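Subject: Re: [oldhouse-chat] Coat storage in a narrow hall - what are you all using?
From: Elsa Hovland

Elsa wrote back in January:

> Hello all,
>
> We've got the usual terrace problem. Front door, stairs straight ahead,
> and a strip of floor that has to take four people's coats, a pushchair
> and whatever comes home from school. The wall is old lath and plaster
> and I've already pulled one row of hooks out of it, along with a lump
> the size of a dinner plate.
>
> Is a free-standing rack any better or do they just fall over? And does
> anyone hang things off the banisters on purpose?
>
> Elsa

Hello Elsa, and sorry for sitting on this one - I'd started an answer twice and lost it both times.

First, the dinner plate. We've all done it! Lath and plaster will hold a scarf and a dog lead quite happily, but a row of wet winter coats is another matter. If you do go back to the wall, find the studs and put up a long board first, screwed properly into those, and then the hooks go into the board wherever you fancy. Paint it the same colour as the wall and you stop noticing it after a week.

Free-standing racks: I've had three. The first was a Torvik, pine, with feet that stuck out so far we tripped on them more than we hung things on it. The second was a Mellari, £11 from the church sale, very handsome, and it went over the moment my husband put his waxed jacket on it with a torch and a tin of nails in the pockets. I kept it for hats in the end and then gave it to my sister, who has it in the bathroom for dressing gowns (much better use, I'm a bit cross I didn't think of it).

What sorted us out was black metal, with hooks in two tiers. The low hooks make all the difference, partly for the children but mostly for the balance. Bags and heavy things go low, light jackets up top, and I try to go round it so it isn't all on one side. I also keep a proper wooden hanger on it for the one coat that matters. A hook through the collar loop is fine for a cagoule but it gave my good wool coat a horrid little peak at the back of the neck that took a lot of steaming to get out.

Do measure before you buy. I nearly ordered the big Arkik one at £289 and only then thought to get the tape out, and with the hooks sticking out all round it would have left us squeezing past sideways to get upstairs. There's a fitted version from the same people at £679, with a bench, and I'm sure it's lovely, but I could have the whole hall replastered for not much more.

As for banisters, I'm against it, although I say that as somebody who did it for years. Things slide off, the handrail goes sticky where sleeves rub on it, and once there's one coat there the whole family thinks it's allowed. Ours is dark wood and it showed every mark. I cleaned it with Clenis and a soft cloth and it came up nicely, but try a bit at the bottom first if yours is waxed.

The other thing I'd say is give the area something pleasant that isn't a coat. I put a little white pot of pale blue flowers on the brown table by the stairs and people are oddly more careful round it.

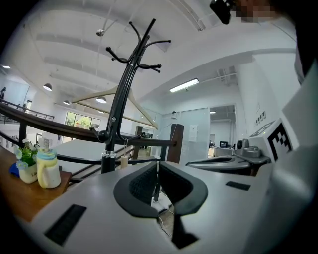

How often do you clear it out? When the seasons change, and again whenever a coat goes on top of another coat - at that point the bottom one goes upstairs to the wardrobe.

Pushchair I can't help with, I'm afraid. Ours lived in the boot of the car the whole time. Did the woman with the under-stairs drawers ever post her plans? I've looked through the old messages and can't find them, and I'd like to see how she did the runners.

Let us know what you go for, and good luck with the plaster.

Bye for now,
Your fellow hall-squeezer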